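Manuals > Countertop Kitchen > Setting Up the Breakfast Corner

July
by Hamish Nisbet

Section 4: Placing the toaster, the riser and the board

I put this section off for ages because I kept rearranging my own counter while I wrote it! You should have the Vorko riser shelf assembled by now (if the drawer still sticks, go back to Section 3 and loosen the runners a quarter turn). Everything from here on is about where things go.

1. Wipe the counter down and let it dry. Crumbs under a riser foot will make the whole thing rock, and you'll blame the riser. I did.

2. Set the riser toward the back, with the drawer facing you. Pull the drawer all the way open before you put anything else down. That's the space it needs, and I forget this every single time.

3. Bring in the toaster. Leave at least 4 inches on every side, and never push it under a shelf or a cabinet while it's on.

4. Load the drawer with light stuff only, like packaged bread and snacks. The top of the riser is good for a plate of fruit.

CAUTION: Towels, paper and plastic wrap stay well away from the toaster when it's running. Unplug it before you reach into the slot for anything. 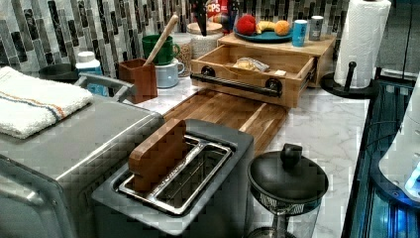 Could you say something about drawer clearance for those of us with shallow counters, asks Jayasinghe, mine hits the toaster every time and I end up lifting the thing out of the way with one hand and holding the bread in the other.

Yes, fair point! On a shallow counter, slide the toaster sideways until the drawer runs free, even if that spoils the nice straight line. If there's still no room, turn the riser to face along the counter and open the drawer from the end. It looks a bit odd for a day or so and then you stop noticing.

5. Now the cutting board. Lay it flat on bare counter, groove side up if yours has a groove (juice from a ripe orange travels farther than you'd think). If it slides, a damp cloth underneath fixes that.

6. Stand your spoons in a mug, handles up. A heavy mug is best, since long wooden handles will tip a light one. I went through two before I gave up and used my biggest coffee mug.

7. Put dry things like nuts or granola in a clear container with a lid that fits. Keep it in front, where you'll see when it's getting low.

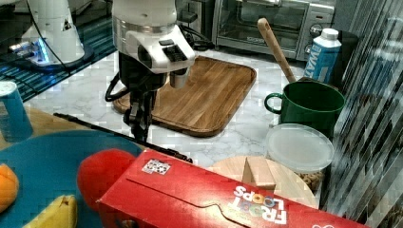

Words and set-up: Hamish Nisbet

8. Toaster ovens go at the back, door facing out, with nothing in the way of the door when it swings open. Check your own booklet for the gap it wants behind it. Mine gets hot enough that I keep cartons and bottles off the top, and I move them away from the front too before I switch it on.

NOTE: Small round boards are handy as a landing spot for a cup or a slice of toast. They don't need a fixed place, so put yours wherever your hand naturally goes.

9. Do a dry run. Walk through a whole breakfast with everything switched off: open the drawer, get to the board, grab a spoon, open the oven door. Give it 60 seconds. If you bump into something, shift it now, before there's hot toast involved.

Section 5 covers cleaning, including what to do about crumbs in the drawer runners.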